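Color in the Home, Evening Course
Handout 4: Living with Grays and Browns

Welcome back, everyone, and thank you for bringing so many paint chips last time (I am still finding them in my bag!). Last week we spent most of the evening on bright colors, and a few of you asked when we would get to the quiet ones, the colors most of us really have on our walls. So tonight is all grays, with a little brown toward the end, and I promise it is more fun than it sounds.

Let's start with the word "neutral." A true neutral gray has no lean toward any color at all. You can mix one from black and white, but very few house paints are made that way, because a plain black-and-white gray can look chilly on a big wall. Most grays in the fan deck have a drop of something else in them. We call that drop the undertone, and it is the cause of nearly every sad phone call I have ever had from a former student.

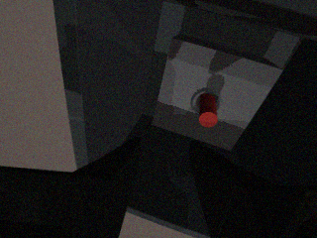 Image: Kolbrún Hjaltadóttir

A pale gray with a faint warm tint looks nearly white when it sits beside slate or charcoal. Move the same gray next to a clean white door frame and suddenly you see the warmth, and perhaps you see that it is a bit pink, or a bit yellow, and you wonder how you ever missed it. Your eye is always comparing. It can't help it. That is why I ask you to look at chips on a sheet of plain white paper first and then beside the things you plan to keep, like your floor or your sofa.

Finding the undertone

Lay out all your grays together, lightest to darkest. Squint a little. One will start to look green, another violet, and so on. If you get stuck, look at the darkest chip on the same strip, where the undertone is stronger and easier to name.

My own hallway is a good lesson here. I painted it in Bramari, from the Fludurum range, which I had chosen under the shop lights, and by suppertime in January it was lilac. I lived with it for 11 months. I have grown fond of lilac, but I would have liked to be asked.

Light and dark next to each other

Value means how light or dark a color is, whatever its hue. A cool dark color and a dusty pinkish brown can be close in value and still look quite separate, since one is cool and the other leans warm. You can use this in a small room where you don't want strong contrast but you do want the furniture to show. Slate blue cushions on a rosy brown bench, for instance, or a dark blue-gray cabinet over a brown floor.
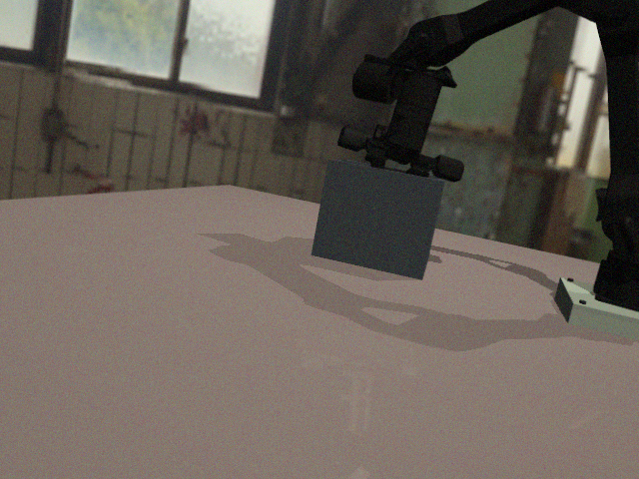

For next time

Please paint one sample board in a gray of your choice, two coats, and let it dry fully between them. Stand it against the wall you have in mind and look at it in the morning, at noon and again at 8 p.m. with your usual lamps on. Write down what you see each time, even if it is only one word.

Read pages 27 to 34 in the course book, and skip the part on ceilings, which we will do together. If you have lost your copy, there is a spare on the shelf by the coat hooks, and please bring it back when you're done with it.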